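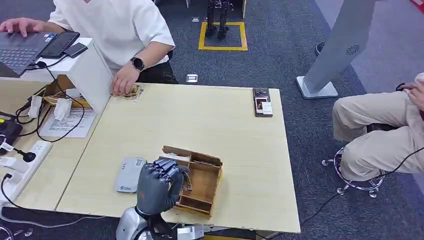 Danish Sandhu asked at the last review whether the grasp planner should be allowed to retry on its own after a failed contact, or whether it should stop and wait for the operator. The question shaped much of the work in this period, and the answer adopted is set out under Work Package 2.

Hultis Project: Progress Report to the Rashidi Fund
May 29, 2026

Work Package 1: Perception
The pose estimator now handles open trays and boxes with internal partitions. Earlier versions treated a thin wall as noise and removed it from the point cloud, which left the planner with no edge to grasp. The filter has been rewritten, and the training set was extended by 600 labeled views. Performance on glossy surfaces remains below target.

Work Package 2: Planning and control
The planner may now retry a grasp once, provided that the measured finger torque stayed within limits on the first attempt. Any further attempt requires operator approval. The rule is enforced in the Iker control layer and cannot be changed from the task script. Thumb placement is computed separately from the four-finger closure -- a change requested by the control team after the hand repeatedly pushed light objects out of reach in simulation.

Work Package 3: Tooling
All trials are recorded through the Illen logger. The archive holds 979 complete runs, each with joint states, commands and planner decisions on a single clock. Replay works on a standard laptop. Two defects remain open: dropped packets during long sessions, and a slow start when the hand driver is loaded after the arm driver.

Deviations from plan
The release of the calibration tool has moved to October. The delay has no effect on the budget. Staff time was shifted to the retry logic with the agreement of the Fund's program office.

Next period
Work will continue on glossy surfaces and on the packet loss. The project requests approval to carry over unspent equipment funds -- the amount is given in the financial annex -- for replacement fingertip sensors.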